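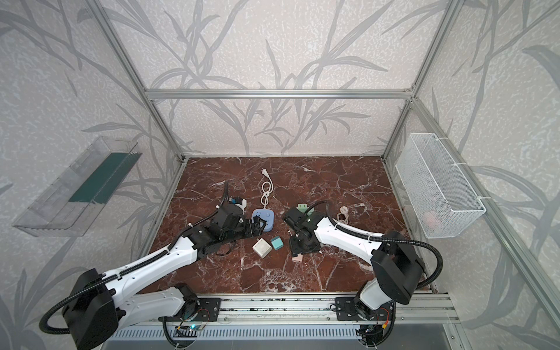 Two-arm robots learn faster when the desk is left untidy, Makori group finds

A research group at the Makori laboratory has reported that a pair of robot arms can learn to sort chargers, plugs and power strips more reliably when the training is done on a table where the things lie in no special order. The result was presented on Tuesday at an internal meeting with the industrial partner, Otilard, and a longer paper is in preparation.

The work is led by Subira Mabula, who has studied for several years how robots handle objects with cords. A cord is difficult for a machine, she explained, because its shape changes each time it is touched. "A box stays a box. A charger with a cable is a different object every time you put it down," she said.

In the method, called Cudov, a human operator first guides both arms through the task. The movements of the joints are recorded together with the camera pictures, and a learning program is then trained to repeat the behaviour in situations it has not met before. The group collected 2549 such demonstrations between March and August. The objects were ordinary household ones: small chargers in several colours, plug adapters, coiled cables and a round light-blue power strip with sockets on the top.

What is new is the way the starting positions were chosen. In earlier work by the same group, the operator placed each object on a marked spot before every trial. In the Cudov method there are no marks. The operator drops the objects on the table, moves only those which the arms can't reach, and starts. Cords may be tied in loops or left open.

The program was then tested on 154 new arrangements. It completed the full task in 77 per cent of them. A program trained with the older, tidy procedure and the same number of demonstrations was tested on the same arrangements and finished clearly behind, although the group doesn't want to publish the exact difference before the tests are repeated on a second station.

Zeeshan Yousafzai, a doctoral student who wrote most of the training software, said the biggest improvement was in the cooperation of the arms. One arm learned to hold a power strip still while the other pulled a plug free - a movement that the older program often started too early, so that the strip was dragged along the table.

The failures are also described in the report. Most of them happened when a pale cable lay across another cable of a similar colour, and the gripper closed on both. Small chargers with rounded edges were sometimes pushed away instead of picked up. The tabletop has a marble pattern with white veins, and the group suspects that the program in some cases took a vein for a cord. This will be examined with a plain surface in the coming months.

Mercy Temba of Otilard, which runs collection points for used electronics, said the company is interested but careful. "Our bins are much worse than this table," she said. A trial with material from one of the collection points is planned for December.

The recordings will be made available to other universities after the paper is accepted. Requests can be sent to Musyoka Mfinanga at the laboratory office.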